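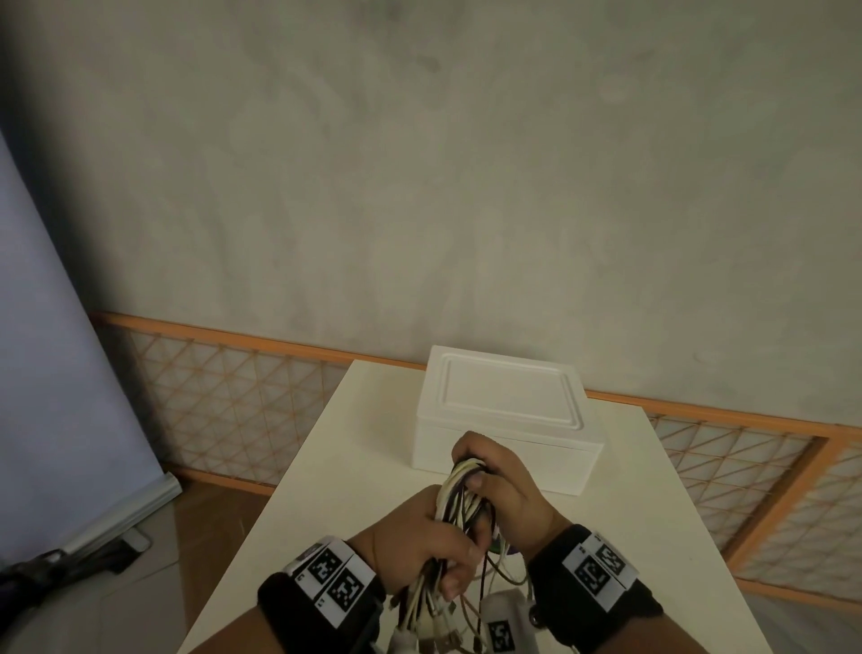
Station Inspection Checklist – Hand Task Recording, Cable Sorting
Site: Prindby, upper room
Program: Ullovora Manipulation Examples
Inspector: Severino Cifuentes
Session lead: Hằng Vi
Period: October, morning and afternoon blocks

This checklist is to be completed before the first recording block and reviewed after the last. Ratings are Satisfactory (S), Needs Attention (N) or Not Applicable (NA). Any item rated N must carry a comment. Recording may not begin while an item in Section 1 or Section 2 is rated N.

Section 1. Electrical safety

1.1 All sorting cables and chargers are disconnected from any power source before they reach the table. S
1.2 No bare conductor, cracked housing or bent prong in the task set. N, corrected
Comment: Two chargers with bent prongs were withdrawn and placed in the reject bin. The set was checked again at 9:15 and the rating may be read as S from that time.
1.3 Power supply for recording equipment is kept separate from the task cables. S
1.4 Extension leads rated and tagged. S
Comment: Tags are issued by Grernano and expire at the end of the quarter. Renewal has been requested.

Section 2. Operator

2.1 Wristbands fastened firmly without restricting circulation. S
Comment: The operator is to be asked again at each break. A band that leaves a mark on the skin must be loosened by one position and the calibration repeated.
2.2 Marker faces on both wrists clean, flat and free of glare. S
2.3 Rings, watches and bracelets removed. S
2.4 Sleeves clear of the wristbands. S
2.5 Operator has signed the consent form for the current task list. S
Comment: The form on file covers sorting, coiling and untangling. It does not cover cutting or stripping, and those tasks are not to be added without a new signature.
2.6 Rest break taken after every 39 episodes. N
Comment: The morning log shows that one break was taken late. Ms. Vi has been reminded that the count restarts after a break and does not carry over from an abandoned episode.

Section 3. Work area

3.1 Table stable, with no movement under normal hand pressure. S
3.2 Lidded box placed toward the far end of the table, clear of the working area. S
3.3 Backdrop stand secure. S
Comment: The foot of the stand should be checked whenever the backdrop is moved – it was found unlocked during the previous inspection.
3.4 Floor on the operator's side free of trailing cords and loose cloth. N
Comment: Cloth and sheeting should be folded and stored before the operator takes position. A cord that hangs over the near edge of the table is acceptable during an episode, provided it does not reach the floor where the operator stands.
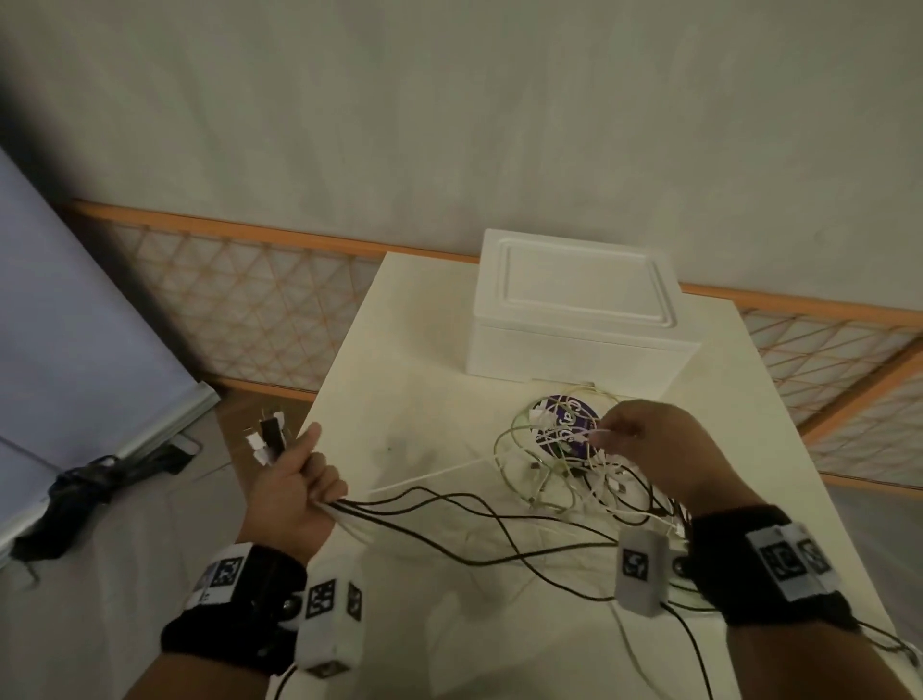

3.5 Lighting even across the tabletop. S

Section 4. Quality of examples

4.1 Both hands remain in view for the full episode. S
4.2 Cables are tangled again by hand between episodes, with no fixed pattern. S
Comment: The learning system gains little from repeated starting positions. The operator should vary the pile and the order in which plugs are gathered.
4.3 Tracked objects carry an undamaged marker. S
Comment: Markers attached to cables wear faster than those on the wrists. Replacements from Marinho are held in the supply drawer.
4.4 Failed grasps and dropped plugs are kept in the record and labeled as such. N
Comment: Several episodes had been deleted by the operator as mistakes. Episodes containing a dropped item remain useful and should be retained with the correct label. Deletion is reserved for equipment faults and for any episode in which a bystander has entered the view.
4.5 Progress toward the station target of 300 accepted episodes is recorded at the close of each block. S

Section 5. Required actions

Repair or discard the withdrawn chargers – session lead.
Post the break interval where the operator can read it from the table – session lead.
Clear and store floor coverings before each block – operator.
Restore deleted episodes from backup, where available, and apply labels – data desk.
Confirm receipt of the renewed tags – inspector.

Items 2.6, 3.4 and 4.4 will be inspected again before the next block is approved. The completed form is to be kept with the session log.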